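**Pinça com dedos planos: Fabbri ou Jikdale?**

**torno_manco:** Pessoal, estou há um tempo usando a Jikdale de dedo liso para pegar coisa pequena em cima da mesa e cansei. Escorrega em tudo que é plástico brilhante. Alguém aqui já trocou pela Fabbri, a de mão, com as almofadas texturizadas? Vale a diferença de preço ou é só aparência?

**pinhao14:** Tenho as duas. A Fabbri segura melhor, mas o curso é menor e a folga entre os dedos vem desregulada de fábrica. A minha eu tive que acertar com calço. Fora isso gostei, o parafuso da almofada fica fácil de alcançar e dá para trocar o dedo sem desmontar o resto.

**lu_bancada:** Discordo um pouco do pinhao14! Peguei a minha já certinha, nem mexi. O que me incomoda é outra coisa: com a câmera montada atrás, os dois dedos ocupam metade da imagem, e objeto baixinho some quando você chega perto. Estou testando em cima da placa branca (aquela velha, manchada e com um risco de caneta) com o carregador e a régua de tomadas. 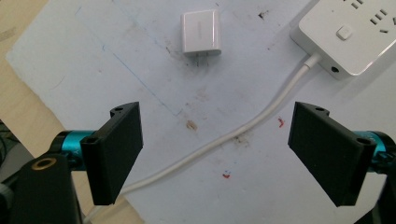
Curkeck, julho

Continuando, porque o post ficou comprido. Com o carregador o que mais conta é o ângulo de chegada. Se eu venho pelo lado dos pinos, a pinça tende a fechar no metal e a peça gira. Vindo pelas laterais do cubo, fica firme. Fiz 200 tentativas com a Fabbri e 200 com a Jikdale, mesma placa, mesma luz de cima. A Fabbri deixou cair 14, a Jikdale mais que o dobro disso — só que quase todas as quedas da Jikdale foram no começo, antes de eu baixar a velocidade de fechamento. Então não sei se a comparação é justa.

**torno_manco:** Opa, era isso que eu queria saber. E o cabo? Cabo branco em placa branca para mim é um inferno, o controlador perde a borda toda hora.

**lu_bancada:** Pois é, o cabo eu nem contei nesses números. Ele atravessa a placa na diagonal e passa bem no vão dos dedos, dependendo da posição. Deu para pegar algumas vezes, mas quem estava guiando era eu, na mão. No automático eu ainda não confio.

**rele_frouxo:** Desculpa, mas 14 quedas com um cubo de plástico é muito. Com o controlador da Rimcombe e a Jikdale mesmo, só limitando a força, eu caio bem menos que isso. Acho que vocês estão culpando o dedo por um problema de ajuste.

**pinhao14:** Força demais também empurra peça para fora, rele_frouxo. E o seu braço é fixo, né? Na mão treme, não tem jeito. Não dá para comparar.

**rele_frouxo:** É fixo, sim. Tá, ponto para você. Mas continuo achando que vale mexer na força antes de gastar com dedo novo.

**lu_bancada:** Justo. Vou repetir a Jikdale com a velocidade baixa desde a primeira tentativa e posto aqui. Se alguém tiver o arquivo do suporte de câmera mais alto, aceito — o meu deixa a lente baixa demais.

**torno_manco:** Tenho um desenho de suporte com 2 alturas, mando por mensagem hoje à noite. E segurei a compra por enquanto, vou tentar limitar a força primeiro.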